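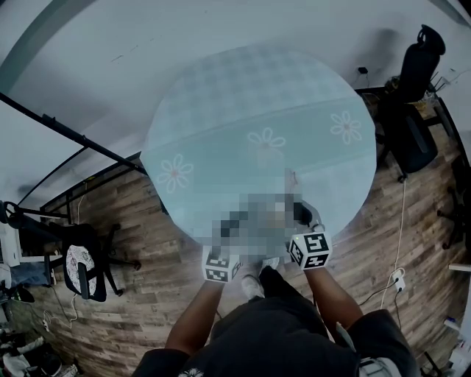 Penley Round Tablecloths - care, sizes and ordering

Wipe-down cloths for round kitchen and dining tables. Stocked by Tirnar, sent out from our own unit. Page updated Sat 14 February, new sizes now in.

Sizes

Small round, 120 cm across. Fits a two-seater bistro table with a short drop all the way round.
Medium round. For most four-seat tables.
Large round. Six seats. Comes folded in a bigger parcel so won't go through a letterbox.
Made to measure - see further down.

How to measure

Straight across the top, edge to edge, through the middle. Do it twice in different directions, old tables are often not quite round. Then decide on the drop. Short drop if you have children or a dog, or if the chairs have arms. Longer drop looks smarter but gets caught in laps. Add the drop on twice, once for each side. This is the bit people forget and it is the main cause of returns.

If your table has a leaf in it that you leave up all year, it isn't round any more, it's an oval. Please don't order a round cloth for it. Ovals are on thier own page.

What it's like

Soft backing, wipeable face. Lies flat after a day or so, less in a warm room. Edge is bound, not raw cut, so it doesn't curl or go furry. Doesn't need a pad underneath but you can use one if the table marks easily. We'd say yes to a pad for French polish, waxed oak, anything you inherited.

Some smell when first opened. Goes off in a couple of days. Hang it over a door or a banister with the window open.

Patterns

Full pattern list is on the order form. Patterns are printed in runs and the shade can shift a bit from one run to the next. If you want two cloths to match, order them together and put a note in the box. We'll pull from the same roll if we can.

Large patterns don't always land in the centre of a round cloth. The cutter tries. If centring matters to you, go made to measure and say so.

Plain colours are a penny or two cheaper on the metre, so slightly cheaper made up.

Getting creases out

1. Lay it on the table face up and leave overnight.
2. Still creased? Turn it over, hairdryer on low, keep it moving.
3. Smooth with the flat of your hand from the middle outwards.
4. Cool iron on the BACK only, with a tea towel between. Never on the face. Never steam.

Do not tumble dry. Do not tumble dry on low either, we've been asked.

Cleaning

Damp cloth, drop of washing up liquid, wipe dry. Fine for everyday.
Tea and coffee - same, but sooner the better.
Turmeric, beetroot, tomato - bicarb paste, leave five minutes, wipe. May leave a faint yellow on pale colours which usually fades in daylight.
Ballpoint - a dab of surgical spirit on cotton wool. Try it on the underside of the hem first, it can lift the print.
Candle wax - let it go hard, ice cube in a bag if you're impatient, then lift with a blunt plastic edge. No knives.
Felt tip - sorry. Permanent ones are permanent. Washable ones come off with warm water.

No bleach, no cream cleaners, no scourers, no dishwasher tablets disolved in hot water (a customer in Tywyn swears by this, we don't).

Heat

Mats under hot dishes, always. A mug is fine. A casserole straight from the oven is not, it will leave a shiny ring and the ring doesn't come out. Slow cookers and raclette things need a board underneath.

Storing

Roll it, don't fold it. Face side out, round a cardboard tube. Wrapping paper tubes are too thin, ask at a carpet shop for an offcut. Keep away from radiators. Don't store with newspaper against the face, the ink goes across.

If you must fold, fold loosely and change the folds now and then.

Outdoor use

OK for a dry afternoon. Bring it in at night. Sun fades it over a summer and the backing doesn't like being left damp. Clips or weights in any sort of breeze - the Varkum clips fit up to a thick table edge, the Su ones are neater but only for thin tops. Both under Accessories. Set of 6, and you'll want most of them on a large cloth.

Made to measure

Send us the diameter of the table and the drop you want. Centimetres please. Inches are alright if you say they're inches. Eifion Skyrme cuts these on Tuesdays and Thursdays, so allow 5 working days before it leaves us, longer in the run up to Christmas. We email you the finished size before cutting. Please read that email. Once cut it can't come back unless we've got it wrong.

Parasol holes - yes, small extra charge, tell us the pole width. Bound slit to the edge so you don't have to lift the parasol out.

Returns

Standard sizes, unused, within 30 days, in the original wrap or something close. You pay the postage back unless it's faulty. Hold it up to the light when it arrives and check for pinholes or print misses before you put it on the table. If you find one, photo to the address on your packing slip and we'll swap it.

Samples

Free, up to three, small squares. Second class post. Colours on screen are only ever a guide so worth doing if you're matching curtains or a wall.

From customers

"Second one I've bought, first did nearly four years with two toddlers. Bit stiff out the packet but fine by the weekend." - Kiran Kashyap

"Good cloth. I ordered too small, my own fault, exchange was quick. Drop is perfect now." - Guoqing Yao

"Would like more choice in the large. Three of the patterns I wanted were only in medium." - Muchen Yuan

Reply from Tirnar: more large sizes due in August, we'll put them on the site as they come in.

Codes

Quote the cloth code plus the size letter on phone orders. Clips are 1536, either make, say which. Tubes for storage are collection only, too long to post.

Delivery

Standard 3 to 4 days. Tracked is extra. Highlands and islands a day or two more, same price. We don't send abroad at the moment.

Questions

Ring mornings, ask for Zixuan Liang. Afternoons it goes to the answerphone and we ring back next day. Leave your number slowly please.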